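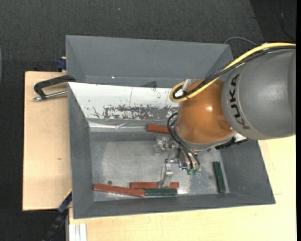 Graue Wanne auf dem Holztisch, rote und dunkelgrüne Klötze, weiße Trennplatte vor der Rückwand.

Werkstattbuch Standdale, Juni, Eintrag nachmittags
Anwesend: Naima Mahrous, Joon-young Bae, ab 15 Uhr Seo-ah Tak

Thema: Zustand der Wanne und des Klotzsatzes, Vorbereitung für die Sortierreihe Tromano.

1. Wanne
Boden metallisch, flach, deutlich abgenutzt und verschmiert. Mit Lappen und Spiritus auf einem handgroßen Feld probiert. Der Schmierfilm geht weg, die Laufspuren bleiben. Für die Reihe unkritisch, solange die Klötze überall gleich gut rutschen. Gleitprobe von Hand mit einem roten Klotz: in der Mitte etwas leichter als an den Rändern. Nicht gemessen, nur Gefühl. Joon-young will das mit der Federwaage nachholen.

Schräge Seitenwände: Klötze, die dort anlehnen, rutschen meistens von selbst auf den Boden. Hochkant gestellte bleiben gelegentlich stehen. Für die Auswertung vorher festlegen, ob das als »liegt« gilt. Vorschlag Naima: gilt nicht, wird nachgelegt.

Kleiner weißer Fleck oben an der grauen Wand, links von der Trennplatte. Mit dem Fingernagel nicht zu lösen. Bleibt.

2. Trennplatte
Weiß, im mittleren Bereich stark verfleckt, dunkel rotbraune Spritzer und Flächen. Dazu ein dünner senkrechter Kratzer etwa in der Mitte. Herkunft der Flecken nicht notiert, auch im alten Heft nichts gefunden. Myung-ja Um tippt auf Beize. Ich habe an der unteren Ecke mit Spiritus gerieben, keine Farbe am Lappen. Danach Schleifvlies, ebenfalls kaum Wirkung.

Möglichkeiten:
a) Platte umdrehen. Rückseite ist sauberer, hat aber zwei Bohrungen.
b) Platte neu aus dem Restbestand schneiden, Lackierung bei Dizon.
c) So lassen.
Für Tromano reicht c) vermutlich nicht, weil die roten Klötze vor dem rotbraunen Bereich auf den Übersichtsbildern schlecht zu trennen sind. Vor dem grauen Blech gibt es das Problem nicht. Tendenz zu b), Entscheidung bei Dong-hyun Ma.

Höhe der neuen Platte wie bisher. Breite 400 mm, Kanten brechen, Körnung 300 zum Schluss. Matt lackieren - die alte Anfrage an Dizon nannte seidenmatt, das ist zu viel Glanz.

3. Klötze
Holz, rot und dunkelgrün, verschiedene Längen. Stand in der Wanne beim Foto: vier rote, zwei dunkelgrüne. An der unteren Wand liegen ein langer roter, leicht schräg, rechts daneben ein weiterer roter quer und am Ende der Reihe ein kurzer. Der vierte rote liegt unten an der Trennplatte. Diese Verteilung hat keine Bedeutung für die Reihe, die Startlage wird nach Plan gelegt.

Kanten der Klötze durchgesehen. Zwei rote mit kleinen Abplatzungen im Lack, aussortiert wird deswegen keiner. Ein langer roter ist leicht verzogen: auf der Anreißplatte kippelt er über die Diagonale. Mit Bleistift auf der Stirnseite markiert. Beim Sortieren nach Länge stört das nicht, beim Stapeln schon.

Die dunkelgrünen sind bei schwachem Licht auf den Bildern beinahe schwarz. Seo-ah schlägt vor, den nächsten Satz eine Stufe heller zu streichen. Farbe liegt noch von Jundlow im Schrank, Dose 3132, halb voll, Haut obenauf. Haut abgezogen, darunter brauchbar. Probestrich auf Abfallholz gemacht, trocknet auf der Fensterbank.

4. Tisch
Helle Holzplatte. Wanne steht ohne Anschlag darauf und ist nur mit Zwingen am Rand gehalten. Das ist der eigentliche Mangel am Aufbau. Bei der Probe von Hand ist sie beim Anstoßen an die Rückwand gewandert, Betrag nicht notiert. Leisten anschrauben, je eine an jeder Seite, vorne offen zum Herausnehmen. Vorher Lage der Wanne mit Klebeband anreißen. Filz unter die Wanne bringt nichts, hat Dong-hyun im Winter versucht.

5. Lagerung
Klötze nach Gebrauch nicht in der Wanne liegen lassen. Kiste mit Fächern steht im Regal unten, getrennt nach Farbe und Länge. Beschriftung der Fächer ist teilweise abgefallen, Naima druckt neu.

Offen:
- Gleitprobe mit Federwaage, Mitte und Rand (Joon-young)
- Entscheidung Trennplatte (Dong-hyun)
- Anschlagleisten zuschneiden, Senkkopfschrauben, 3 mm vorbohren (ich)
- Probestrich bei Kunstlicht und bei Tageslicht vergleichen (Seo-ah)
- Etiketten (Naima)

Nachtrag 17:40
Probestrich ist griffest. Unter der Leuchtstoffröhre gut von Schwarz zu unterscheiden, aber mit sichtbaren Pinselspuren. Farbe verdünnen oder Schaumrolle nehmen. Zweites Abfallstück mit Rolle gestrichen, liegt neben dem ersten.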